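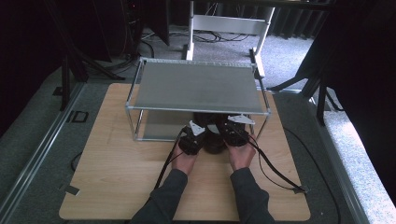
Shoe handler says grippers will "take the strain" at Clirnness. Its staff are still waiting for the small print

23rd August

Dumitrescu, the company that sorts and reshelves returned footwear for online stores, wants part of the work at its Clirnness building done by robots by November. For now the work is being done by people holding the robots' hands.

Sixteen employees have been moved off the regular returns line and given a pair of hand-held grippers each. They use them to pick up shoes and boots, turn them the right way and put them on or under a low metal rack, and then they do it again. The movements are recorded and passed to Okora, the supplier, which says it will use them to teach a machine to do the same job.

The project goes by the name Nornwood. In a notice posted in the break room, Dumitrescu told staff that it would "take the strain out of repetitive handling" and "free up colleagues for more rewarding tasks." The notice runs to a page and a half. It doesn't say what the rewarding tasks are, how many people will be needed to do them, or what they will pay.

The building employs 109 people. Asked whether that number would be the same a year from now, a company spokesperson said Dumitrescu had "no current plans" to cut jobs as a result of the project. Asked whether the company would put that in writing for the staff, the spokesperson said the question was premature.

A slower way to pick up a shoe

Anyone who has worked a returns line will tell you that picking up a shoe isn't hard. You hook a finger in the heel and it's in your hand. With the grippers it takes thought. One side has to go down into the opening while the other stays on the outside of the leather, and the two have to close on the side wall without dragging the shoe across the table. Laces get in the way. Heavy boots want to roll.

"I was fast at this job," said one of the sixteen, who has worked in the building for years and asked not to be identified. "Now I'm slow at it on purpose, and they tell me I'm doing great."

She said the first weeks were almost pleasant — no hourly target, fewer people walking past with a tablet. The target came later. Each pair of workers is now expected to turn in 101 usable recordings per shift, and a recording in which a shoe is dropped doesn't always count. Workers say they aren't told which ones were thrown out or why. Okora said the checks are done by its own people and that it shares "summary feedback" with the client.

Then there is the matter of the wrists. Dumitrescu's notice lists sore hands as one of the problems the robots will fix. Three people in the group told us their hands hurt more now than they did on the line, a complaint they put down to working a gripper in each fist, low down, with cables trailing from both. The company says it has received no formal reports of injury and that rest breaks have been extended. Workers agree about the breaks.
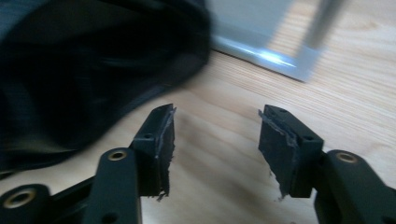
What the equipment looks like up close

Okora's sales material talks about a "production-ready" hand. The tools on the tables in Clirnness look more like something that has been through a lot of shoes. The gray pads on the gripper fingers are ragged at the edges, with threads hanging off the lower ends. Okora calls the pads a consumable part and says they're cheap to replace. It wouldn't say how often they need replacing, or who at Clirnness would be doing it once the machines are in.

That sounds like a small point, but it is close to the center of the argument. If a robot needs someone nearby to change its pads, untangle laces and pick up what it drops, then the job hasn't gone away. It has become a different job, and in other warehouses that kind of job has often come with a lower grade. Dumitrescu says the grading of any new roles will be "reviewed in due course."

Okora, for its part, says the system will handle most ordinary styles by November and that staff will deal with the rest. It gave no success rate, and declined to let us watch a robot do the work without a person's help, saying a demonstration would be arranged closer to the launch. We have asked for a date.

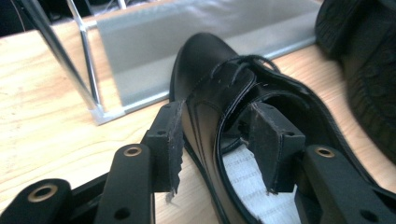 A worker's gripper closes on the side of a black leather shoe at Dumitrescu's Clirnness site.

Who owns the know-how

Several workers raised a question the notice leaves out altogether: whether they should be paid anything extra for the recordings. They are on their usual hourly rate. Okora confirmed that it keeps the right to use the material for other customers, so what a Clirnness worker knows about turning over a boot may end up in a building owned by somebody else.

The spokesperson for Dumitrescu said employees had been "fully briefed" and that taking part was voluntary. Two of the workers we spoke to remembered it differently. They said they were told at the start of a shift which table to go to.

A staff meeting about Nornwood was promised for early summer and then moved. The company now says it will be held before the first machines arrive — the workers say they would like it held before the last of the recordings are made.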